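흰색 대형 테이블 넉 달 사용기: 킬렉(Killeck) 화이트 상판

작업실 테이블을 바꾼 지 넉 달이 됐습니다. 그동안 쓰던 건 짙은 월넛색 책상 두 개를 붙인 거였는데, 가운데 틈으로 나사가 굴러 들어가면 그날은 바닥에 엎드려서 손전등 비추는 날이었어요. 그래서 이번엔 무조건 한 장짜리, 무조건 흰색! 이 두 가지만 정해 놓고 한참을 찾았습니다. 결국 들인 게 킬렉의 화이트 상판 테이블이고, 결론부터 말하면 진작 살걸 그랬습니다.

후보는 세 개였어요. 그로스토라 제품은 가격이 제일 착했는데 매장에서 보니 상판이 번들거려서 형광등이 그대로 비치더라고요. 카이말은 마감은 정말 예뻤지만 원하는 크기가 없었고요. 킬렉은 상세페이지 사진이 너무 평범해서 처음엔 그냥 넘겼다가, 샘플 조각을 신청해서 받아 보고 마음이 바뀌었습니다. 손으로 쓸어 보면 미끈하지도 거칠지도 않은 딱 그 중간이에요. 종이를 올려놓고 글씨를 써도 펜 끝이 걸리지 않습니다.

배송은 월요일 오전에 왔습니다. 상판이랑 다리가 따로 포장돼 있고, 모서리 보호재가 두툼해서 찍힌 데 없이 도착했어요. 조립은 혼자서도 되긴 하는데 마지막에 뒤집을 때는 꼭 한 사람 더 부르세요. 저는 욕심부리다가 허리를 삐끗할 뻔했습니다. 볼트는 스물세 개 들어 있었고 동봉된 렌치가 의외로 쓸 만합니다. 보통 이런 렌치는 한 번 쓰고 서랍행인데 이건 아직도 공구통에 있어요.

제일 마음에 드는 건 역시 색이에요. 흰 바탕이라 검은 물건을 올리면 윤곽이 아주 또렷하게 보입니다. 검은 케이스, 검은 케이블, 검은 나사… 예전 책상에서는 다 어디론가 녹아 없어졌던 것들이죠. 은색 부품도 마찬가지로 금방 눈에 들어오고요. 작은 부품 찾느라 보내던 시간이 확 줄었습니다.

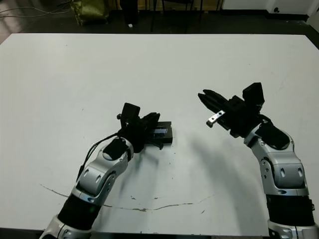

흰 상판과 케이스처럼 보이는 납작한 검은색 물체. 그림자도 부드럽게 떨어집니다.

빛 얘기를 좀 더 하자면, 저는 이 상판의 반사 정도가 정말 좋아요. 책상 위에서 물건 사진을 찍을 일이 많은데 따로 배경지를 깔지 않게 됐습니다. 예전에는 릴릭스 배경지를 롤로 사다 썼거든요. 돌돌 말린 자국 펴느라 양쪽에 책을 얹어 두던 생각을 하면 지금은 천국입니다. 오후 네 시쯤 창으로 해가 낮게 들어올 때도 눈이 부시지 않고, 스탠드를 바짝 붙여도 하얗게 날아가는 부분이 적어요.

넓이도 만족합니다. 한쪽에 도면을 펼쳐 놓고 다른 쪽에서 조립을 해도 서로 밀어낼 일이 없어요. 처음 들여놨을 때는 방에 비해 너무 큰가 싶어서 이틀쯤 후회했는데, 사람 마음이 참 간사하죠. 이제는 조금 더 깊은 걸로 살걸 하고 있습니다.

흔들림은 거의 없습니다. 다리 밑에 높이 조절 발이 달려 있는데, 저희 작업실 바닥이 창 쪽으로 살짝 기울어 있어서 이게 큰 도움이 됐어요. 수평계 올려놓고 네 군데를 조금씩 돌려 맞췄더니 그 뒤로는 손댈 일이 없었습니다. 팔꿈치로 체중을 실어도 삐걱 소리가 안 나요.

아쉬운 점도 적을게요. 흰색이니까 당연히 때가 보입니다. 연필 가루, 커피 자국, 손때 전부 다요. 마른 천으로는 잘 안 지워지고 중성세제를 아주 묽게 타서 닦아야 깨끗해집니다. 유성펜은 한 번 그었다가 아직도 희미하게 남아 있어요(볼 때마다 속이 쓰립니다). 칼질은 반드시 매트 깔고 하세요. 그리고 모서리가 꽤 각져 있어서 오래 기대고 있으면 팔뚝에 줄이 생깁니다. 겨울에는 상판이 차가운 것도 조금 그래요. 저는 팔 닿는 자리에만 얇은 펠트를 깔아 두고 씁니다.

배선 구멍이 없는 것도 사람에 따라서는 단점일 텐데, 저는 오히려 좋아합니다. 구멍이 있으면 꼭 그 자리에 뭘 놓게 되더라고요. 멀티탭은 상판 아래에 클램프로 물려 놨고 선은 뒤로 넘겨서 씁니다. 상판 두께가 일정해서 클램프 종류는 웬만하면 다 물려요.

참고로 제품 번호 끝자리가 827인 게 무광 흰색이고, 비슷한 이름으로 유광 버전도 있으니 주문할 때 꼭 확인하세요. 저도 장바구니에 유광을 담아 놨다가 결제 직전에 알았습니다. 사진 찍거나 작은 물건 만지는 분이라면 무조건 무광이에요!

별점은 다섯 개 만점에 네 개 반. 반 개는 모서리 때문에 뺐습니다. 유성펜 자국 지우는 법 아시는 분은 댓글 부탁드려요. 알코올은 이미 해 봤습니다.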